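Clomham home arm trial: gallery

Posted 21 August 2018 by Nhung Dương

Quick page, mostly captions. Had the two-arm Clomham kit on review for a while now and people keep asking what it does all day. So: laundry, mostly. Some kitchen, some tidying. Longer writeup is coming in October once the service side has had a fair go. Pictures only for now, and not many of those, I'm behind on everything.

What we're testing

The Clomham kit is two arms on a stand, a gripper on each, a camera at each wrist and one up top. You can buy it outright or take it on the Traravance plan, which is a monthly thing with support and swap-out parts. We're on the plan. Olesia Kravchuk did the setup call with us, very patient, stayed on till the second arm homed properly. Took most of an afternoon. The manual says an hour. No.

Software is Sirnine. Runs on a laptop, wants a decent graphics card, complains if it doesn't get one. You record a task by hand, label it, send it up, get a trained task back. Usualy overnight. Twice it was two days and one of those was a weekend so fair enough.

What's in the plan

- arms, stand, both grippers, all cables
- Sirnine license for one machine
- 60 minutes of phone support a month (we burned through that in week one)
- spare fingers, two shapes, pointed and flat
- 400 recorded runs before they charge extra

The 400 sounds like a lot. A fussy task eats 150 before it's any good, so really you get two tasks and some change. Wish they'd put that on the sales page. Arvo Hakala on the forum got a decent result on towels with 66, but towels are easy and his lighting is better than ours.

Who's been using it

Me, and Lộc Quách for the evening runs. Nhi Đỗ wrote the task labels and is the only one of us who reads the release notes. If something in here is wrong it's me, not them.

Likes so far

Wrist cameras. Huge help when the head view is blocked. Bracket comes off with a few screws, easy swap. Grippers don't crush stuff, even on the default force setting. Restart after a stop is quick, doesn't make you go thru the whole calibration again. Support people know the product.

Not so much

Cabling. There's a lot of it and it needs checking before every run, we now do a loop check with the arms parked. Fan noise from the laptop. Traravance billing page is a mess, shows last month as this month. Reach is short, so the stand has to go close and then you can't get past it with your own hands. And dark clothes, still a headache for Sirnine, it loses the edges.

We tried the Mathur kit last year for comparison. Cheaper, one arm, flat fingers only. Fine for picking up and putting down. Wouldn't try a washer with it.

Laundry

The one everybody asks about. Front loader, door open, basket on the floor. Settings for anybody copying us: slow speed, pointed fingers, force at default, stand height second notch from bottom. 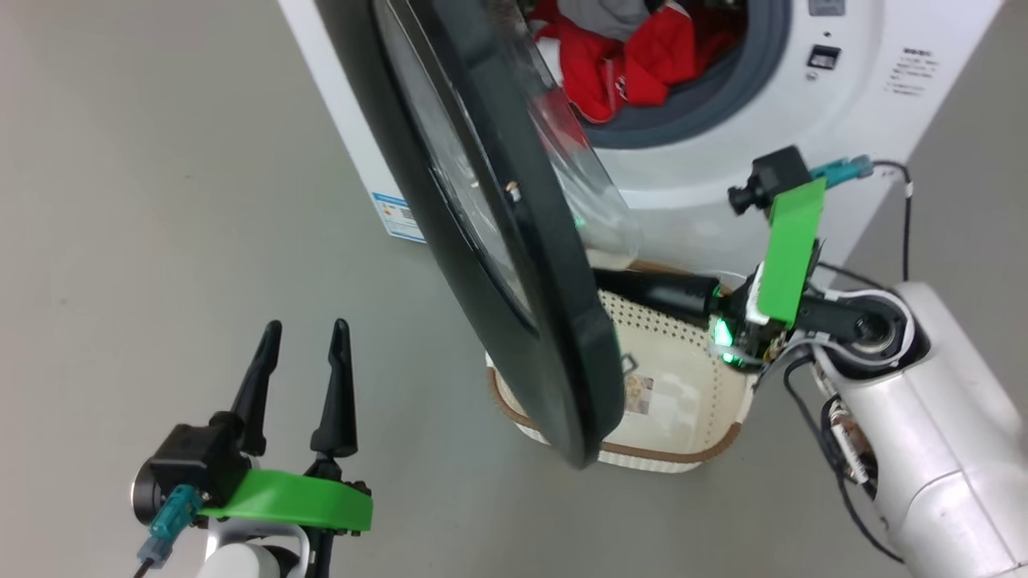 Washer task. Right gripper reaching into the basket under the open door, red thing bunched at the front of the drum and something light gray above it. Green brackets sit next to the wrist cameras.

Getting your own setup ready

Short version, ask in the comments for the long one.

Clear floor space first, more than you think. Park the stand before you plug anything in. Run the joint check with nothing in reach. Record ten runs, look at them, throw out the bad ones, THEN record the rest. We did it the other way round and wasted a whole day's worth.

Use a basket with stiff sides. Soft bags fold over and the gripper grabs the bag.

Prices: ask Traravance directly, they changed twice while I was typing up notes and I'm not going to chase it. Outright purchase still needs a separate Sirnine license, so check that before you compare.

Kitchen pictures next, when I get them off Lộc's laptop. Comments are open.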